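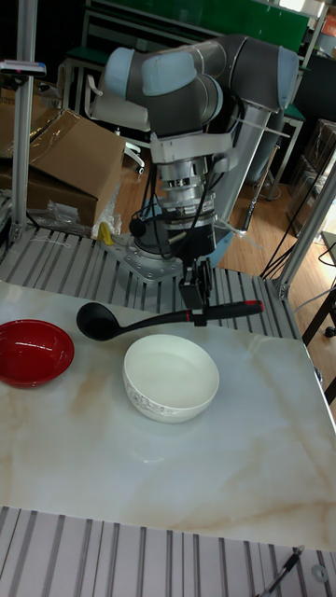 Aquecedor de sopa Tendcombe 2204

Ref. 2204
Marca: Tendcombe
Distribuição e assistência: Flurer
Disponibilidade: em stock

O Tendcombe 2204 é um aquecedor de sopa em banho-maria para cantinas, cafés, bufetes de hotel e pequenos restaurantes. Mantém a sopa à temperatura de serviço durante o turno do almoço ou do jantar sem a deixar agarrar ao fundo. Serve também para caldo verde, feijoada, molhos, chocolate quente e papas.

O aparelho é composto por uma cuba exterior com resistência, uma panela interior amovível e uma tampa articulada com recorte para o cabo da concha. A panela sai pelas duas pegas laterais e pode ir à máquina de lavar loiça. A cuba exterior limpa-se com pano húmido e nunca deve ser mergulhada em água.

Características

Potência: 2000 W
Alimentação: 230 V, monofásica
Regulação: termóstato com 3 posições
Panela interior: aço inoxidável
Corpo exterior: aço pintado, preto mate
Tampa: aço inoxidável, com recorte
Indicador luminoso de funcionamento
Proteção contra funcionamento a seco
Pés antiderrapantes
Garantia: 3 anos

Utilização

Deite água na cuba até à marca interior. Coloque a panela, feche a tampa e ligue o aparelho na posição mais alta. Junte a sopa já quente. O 2204 foi concebido para manter a temperatura e não para cozinhar; se a sopa vier do frio, aqueça-a primeiro no fogão.

Quando a sopa estiver em temperatura de serviço, passe para a posição intermédia. A posição mais baixa destina-se a molhos com natas ou ovo, que talham com facilidade. Verifique o nível da água a meio do serviço e reponha com água quente. Se a luz vermelha piscar, a cuba ficou sem água: desligue, deixe arrefecer e volte a encher.

Nas sopas espessas, mexa de vez em quando até ao fundo. Nos cremes com leguminosas é normal formar-se uma película à superfície — basta mexer.

Concha e taças

A concha é vendida em separado. Para o recorte da tampa convém um modelo de cabo comprido, que fique apoiado sem escorregar para dentro da panela. Numa linha de self-service, compensa escolher a concha em função da taça: se levar mais do que uma dose, os clientes entornam no rebordo e o balcão fica sujo logo nos primeiros minutos.

As taças de cerâmica aguentam melhor o calor quando são aquecidas antes. Empilhe-as ao lado do aquecedor, à esquerda para quem serve com a mão direita.
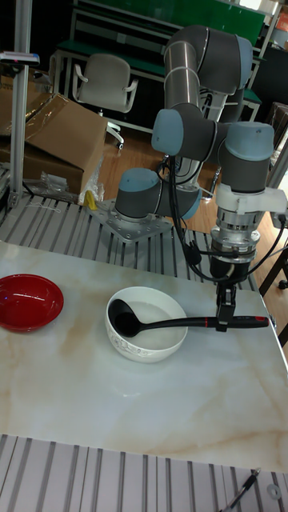 Limpeza e manutenção

No fim do serviço, desligue o aparelho da tomada e espere que a água arrefeça antes de esvaziar a cuba. Não arraste o aquecedor cheio.

Em zonas de água dura, faça uma descalcificação por mês com vinagre branco ou com o descalcificante Laskowska em pó. Deixe atuar com o aparelho desligado, esfregue com uma esponja macia e enxague duas vezes. Não use lixívia nem palha de aço na panela interior.

A junta da tampa é uma peça de desgaste. Quando começar a sair vapor pelos lados, substitua-a; encaixa à mão e não precisa de ferramentas.

Acessórios compatíveis

Panela interior suplente
Junta para tampa
Suporte para concha, fixação lateral
Placas de identificação da sopa, laváveis
Base de apoio Eltia para bancada de pedra ou vidro

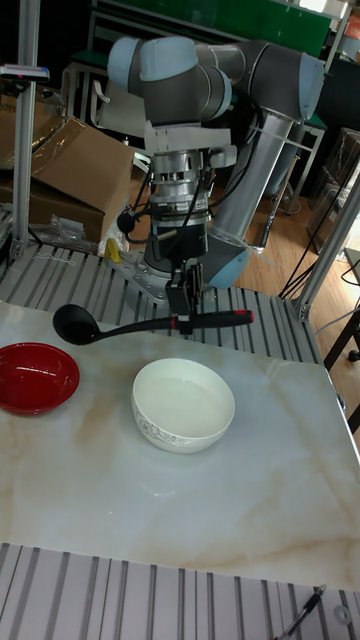 Concha preta de cabo comprido com ponta vermelha

Entrega e devoluções

As encomendas para Portugal continental seguem por transportadora, em caixa reforçada. Para os Açores e a Madeira, peça orçamento antes de encomendar. Confira a embalagem à chegada e registe qualquer dano na guia do transportador — sem esse registo a reclamação demora muito mais.

Aceitamos devoluções de aparelhos não utilizados, na embalagem original e com todos os acessórios. Por razões de higiene, não aceitamos a devolução de panelas interiores já usadas.

A garantia cobre a resistência, o termóstato e a cablagem. Ficam excluídos a junta da tampa e os danos por calcário.

Ficha atualizada em 29 de maio de 2022.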